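Bedow Tabletop Tidying Set: data card
Version of March 2023. Maintained by Manee Thongsuk, Hiseseo.

Summary

Bedow is a set of recordings of robot grippers handling packets, pouches and other household bits on a wooden table. It was gathered to test a plain question: can a cheap arm put away the contents of a shopping bag? Our answer so far is no, with exceptions listed under Results. Please read those before quoting the success rate.

Sample stills

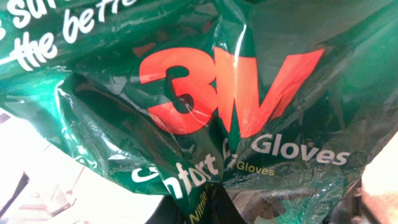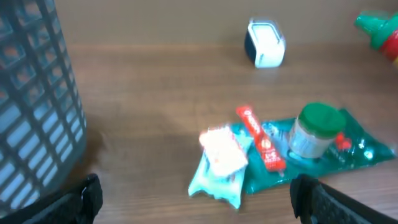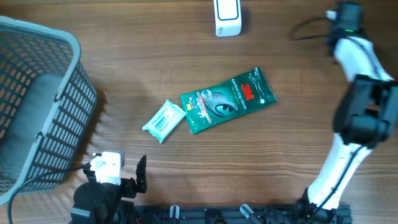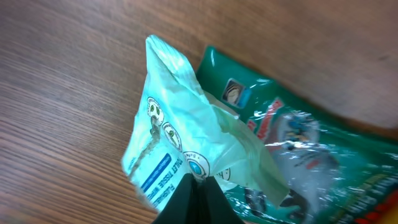 Figure 1. Stills from Bedow. The third is the head view, the other three are wrist views.

What is in it

4,000 clips, driven by a person using a pair of leader arms
600 clips run by the Memon policy with no person driving
Wrist and head video, joint positions, gripper opening
One line of text per clip naming the item and where it should go

The text was typed before each clip, so it records what was wanted. It does not tell you what happened. Use the outcome field for that.

Results

Of the 600 policy clips, 212 are marked as a success. A success means the item ended up in the basket within 75 seconds. It does not mean it got there neatly, or that a person would have left it that way. Anyone at Pirketham who watched the clips back wanted a stricter rule, and they may be right.

Soft packs are the main trouble. A glove packet or a pouch of wipes changes shape as soon as the fingers close, and the policy seems to treat the new shape as a new item. Stiff things with a lid do better. We have not tried anything heavy, open or breakable, and would not draw any conclusion about washing up, laundry or packing orders from this set.

Known problems

Glare on shiny film hides print in many wrist frames.
Some wrist frames are blurred.
Joint readings from January drift and were not corrected.
All clips come from one room. Expect a drop in yours.

Not suitable for

Claims that home robots are ready. Speed comparisons with people, who were not timed.

Licence and contact

Free for research use. Send corrections to Manee Thongsuk through the Hiseseo project page, with the clip number in the subject line.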